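Refreshment arrangements, Skostcombe site – shared snack bowl
Reading time: 3 min

facilities_uolvera
Colleagues are asked to comment on the proposal to retain one shared snack bowl in the meeting room from September. Packaged items only would be provided. Open biscuits and cut fruit would no longer be set out.

plenlow_desk
Supported. Individually packaged items are simpler to store, and anything left over may be returned to the cupboard.

R. Ambrosio
I do not support the proposal as written. A single deep bowl encourages people to search through it by hand, and the smaller packets end up at the bottom. Shallow trays, sorted by type, would be preferable.

facilities_uolvera
Trays were considered. They occupy most of the table and must be moved whenever papers are distributed. The bowl can be lifted with one hand.

thirdfloor_zam
May I ask whether the tablecloth is to remain? The previous notice referred to bare tables.

facilities_uolvera
The cloth will remain. The striped one in red and pale gray is suitable, and the round stainless-steel bowl may stand directly on it.
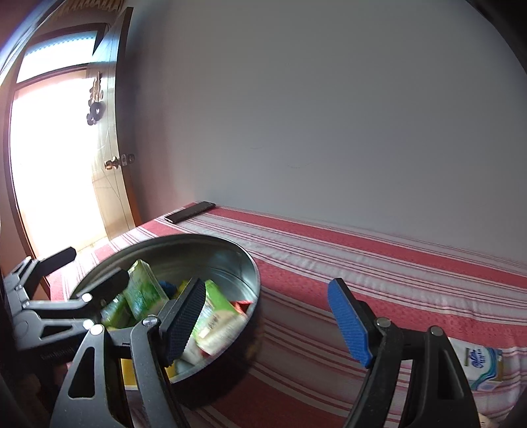 Staff refilling the bowl are requested to place larger packets at the sides and to keep it below the rim. Ingredient labels should be left intact.

R. Ambrosio
Keeping the labels is welcome. My objection to the depth stands – I would ask that it be recorded.

plenlow_desk
Could we agree to a trial of 3 weeks and return to the matter then?

facilities_uolvera
Agreed. Both points are recorded.

609 views | 3 shares
Contact the Facilities Desk | Back to top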